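4.3 Demonstration at the open day

The system described in Section 3 was shown to visitors at the Vindel open day on January 15, 2022. The task was the same as in the laboratory trials: medicine packages on a tabletop are to be placed in a plastic container, with the operator naming the next item by voice. The policy was the Asier checkpoint used in Section 4.1, trained on 4,000 episodes and not adjusted for the new site. Table height and wall distance differed from those at the Ververidis laboratory, and the overhead lights could not be dimmed.

Each session was limited to 12 minutes. Visitors stood behind a floor line and could request any item in any order. Requests that named an item by purpose ("the one for a cough") were passed to the language module without editing. Yamila Gallardo operated the stop switch and entered the result of each attempt on a paper sheet, which was later checked against the controller log. Attempts stopped for reasons unrelated to the policy, mainly visitors crossing the line, were removed before analysis. This left 944 attempts out of 1,000.

Two differences from the laboratory results should be noted. First, bottles were harder than cartons. The grasp planner in Caver favors the widest visible surface, and for an upright bottle with a narrow neck this often gave a low approach that brought the fingers close to neighboring items. Second, small boxes placed behind taller items were selected late or not at all when the request was given by brand name, as the lettering was partly hidden from the wrist camera. Moving the hand to a second viewpoint before planning would address the latter case, but it was turned off for the demonstration to keep the sessions short.

The wrist view was also sent to a monitor facing the visitors. Several of them asked why the hand paused above the table; the pause is the planning step and was left unchanged. Figure 6 gives two views from this camera with the items and container in the work area.

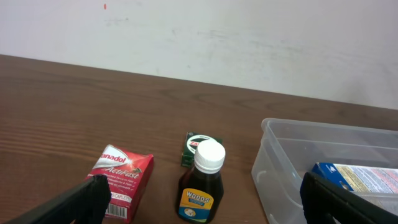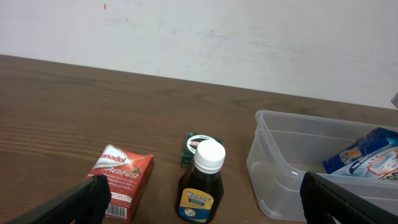 Figure 6. Wrist camera views of the tabletop. In both, the small green box is partly hidden behind the bottle of cough syrup.

Contact the corresponding author | Copyright 2022 The Authors | Back to top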